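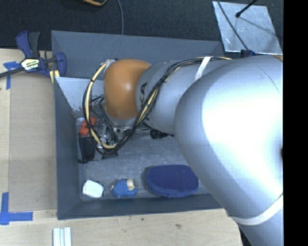

Why does bread dough rise?
Yeast in the dough makes a gas, and the gas pushes the dough up.

Reading time: 2 minutes

Yeast is a living thing. It is a kind of fungus, so it is related to mushrooms, but each one is far too small to see without a microscope.

Yeast feeds on sugars that come from the flour. As it feeds, it gives off a gas called carbon dioxide. The gas collects in little bubbles.

Flour and water together make something stretchy called gluten. Kneading makes the gluten stronger. It stretches around the bubbles like the skin of a balloon and stops the gas getting out.

Yeast works faster in a warm kitchen. In a fridge it slows right down, and very hot water kills it.

In the oven the bubbles swell and the loaf gets bigger. Then the yeast dies and the dough sets firm. The holes in a slice of bread are where the bubbles were.

Some breads, such as chapattis and tortillas, are usually made with no yeast. They are called flatbreads.

Written by Ffion Ruddock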